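Moroscombe Community Kitchen: Breakfast and Baking Program
Progress report to the Danzer Fund
17 November 2023
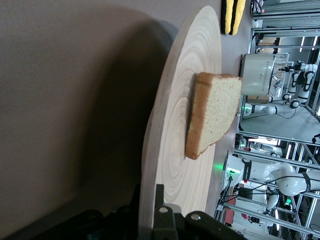
The second half of the grant has gone mainly on equipment for the breakfast sessions and on getting the bread preparation area into regular use. We replaced the old plastic cutting boards in November. The new ones are thick, round wooden boards, large enough that a single slice of white bread leaves most of the surface free for spreading and cutting. They sit on the gray tabletops, where the pale wood is easy to see for participants with poor eyesight. That was a request from the Summont day group, who use the room twice a week.

Spending to date

Boards, bread knives and storage racks came to $583, against a budget line of $600. The remaining $17 has been moved to cleaning supplies. We have drawn $2,000 of the grant so far and expect to draw the rest before the end of the financial year. Receipts are attached separately.

Sessions

We set a target of 200 breakfasts for the period and served roughly 240. Toast with a choice of toppings is still what most people ask for. Porridge was offered on the colder mornings and was less popular than we had planned for, so we have reduced the oat order.

The baking class has run for six weeks. Participants make a plain white loaf in the first two weeks and move on to rolls and a seeded loaf after that. Four people have asked to repeat the class. We would like to offer them a place in the next block if numbers allow.

Problems

Delivery from Brustance was late twice, and on one of those mornings we bought bread locally at a higher price. We now keep a spare day's supply in the freezer. The second toaster is out of service and a repair has been booked.

The boards need more care than the plastic ones did. They are washed by hand, dried upright and oiled once a month. A cleaning sheet has been put up by the sink, but it is not yet being filled in after every session.

Next period

Fit a shelf above the sink so that boards can dry off the work surface.
Start the second baking block.
Agree a fixed delivery time with Brustance.
Ask the Summont group whether the table height suits them, and report their answers to you with the next set of accounts.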